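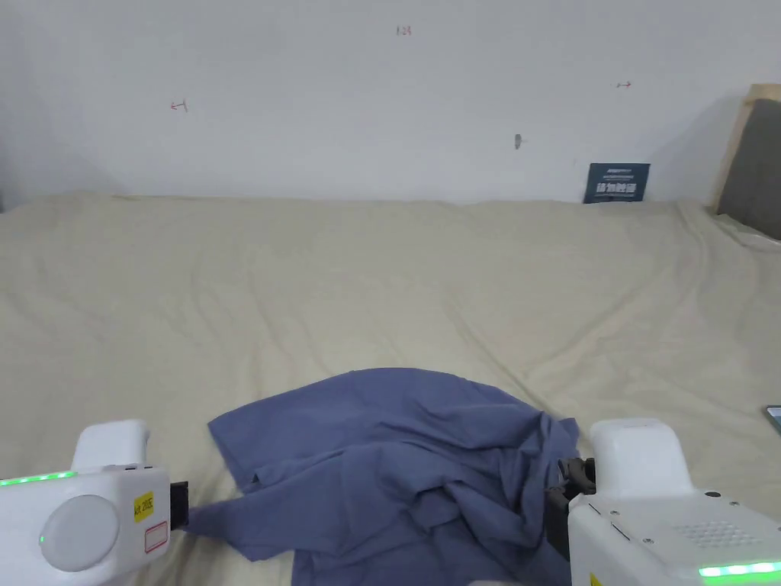 Yetunde Bashir told me before I went that you can fold for thirty years and still be doing it wrong, and that the open day at Vellgate would probably annoy me. She was right on both counts, and I loved it anyway!

6 min read

So, Vellgate. If you haven't come across it, it's a home skills school on the top two floors of an old office building in Beratmont, and one Monday every September they open the whole place up and let people wander through the classes. Sewing repairs, shoe care, ironing, stain removal, and (the reason I got on a bus at 7:15 in the morning) folding and packing. I paid five dollars at the door, got a paper wristband and a cup of very strong tea, and was sent up the stairs with a crowd that was a lot bigger than I'd expected. The woman on the desk told me they had 518 people through last year and were hoping to beat it. Judging by the line for the restroom, they did.

I started on the ironing floor because it was closest. It was fine. I now know I've been ironing collars from the wrong end (points first, then in toward the middle, if you want to fix your life too). There was also a long talk about spray starch that I left halfway through, sorry to whoever was giving it, I could hear laughing from the next floor up and wanted to know what I was missing.

What I was missing was the folding! The classes are held in rooms set up like bedrooms, and you do everything on the bed, the way most of us do at home. No big flat shop counter. I've read plenty of folding advice that assumes you own a dining table with nothing on it, and I don't, I own a bed with a squashy duvet and a laundry pile. Folding on something soft is a different job. The cloth sinks in, the edges wander, and if the bedding underneath is rumpled, you end up chasing creases that aren't even in the thing you're folding.

The method they teach is called the Asari fold, which sounds very grand and comes down to this: find two corners first and ignore everything else. Don't pat the heap, don't try to smooth it while it's still balled up. Get hold of two points on the same edge, lift, let the rest drop, lay it down away from you, and only then start flattening from the middle out. I am a patter. I have always been a patter. I was told off for patting twice.

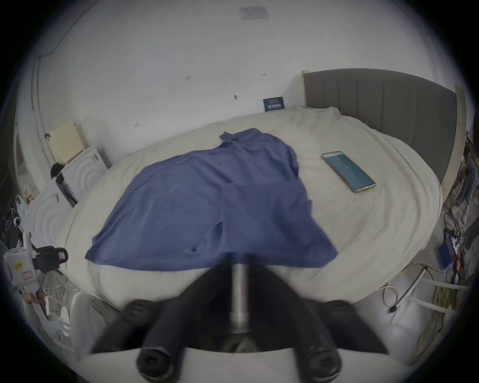 Then you make your long fold and go back to the edge before you do anything else, because a crooked first fold just gets more crooked each time you double it. Our group had cotton to practice on and I got a respectable square on my fourth try. The man next to me got his on the first and was pretty smug about it, until his second piece came out like a kite.

We did cotton for most of the session and then something slippery for the last ten minutes, and the slippery stuff beat everybody. The trick there is supposed to be rolling it. Mine unrolled. I'm going to practice.

I do like that they let the rooms be ordinary. I've been to a home show where every drawer was lined in tissue and every shelf had three white towels and a candle on it, and I came away feeling bad about my closet. I came away from this one wanting to go home and do the laundry, which has never happened to me before.

Lunch was in the Dantas Cafe on the ground floor. Get the lentil soup, skip the cheese roll. It filled up fast after noon and I shared a table with two sisters who had come for the shoe care and were comparing brushes all the way through their sandwiches.

In the afternoon I did packing, which follows on from folding, so try to do them in that order if you go. It was more of a lecture, with one suitcase at the front and all of us craning our necks. Heavy things by the wheels, soft things in the gaps, and leave the item you'll want first until last. I'd have liked to get my hands on it.

A few practical bits. The elevator was out in the morning and working by two. Sign up for folding as soon as you arrive, the sheet by the stairs was full before ten. Wear short sleeves, mine kept dragging across whatever I'd just smoothed. The 705 bus stops right outside, and the last one back leaves at 5:40, which I know because I ran for it.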